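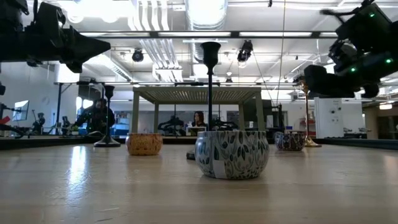
Is a two-arm packing cell worth the money for a small gift business? For a shop our size I'd say it is, provided you keep the people who used to do the packing and let them run it.

We sell candle tins and candlesticks, and we've had the Stisine cell from Nurnville for 11 months now, so I feel I can finally write something fair. The first 2 weeks were a trial, I'll admit (so much re-teaching of grips!), but it settled down nicely, and these days we send out 300 gift sets on a good day without anyone going home with sore wrists.

What I didn't expect was how much the jobs would change. There are 13 of us, and all 13 are still here. The packers set up the table each morning, decide which tin goes with which holder, and spend a lot more time at a screen than they used to. Most like it. A couple miss the chatter of the old line, and I do understand that.

My grumbles: the manual is thin, and tall, narrow candlesticks still need slower settings than squat tins. Phone support has been lovely, though, and I'd buy it again. Four stars.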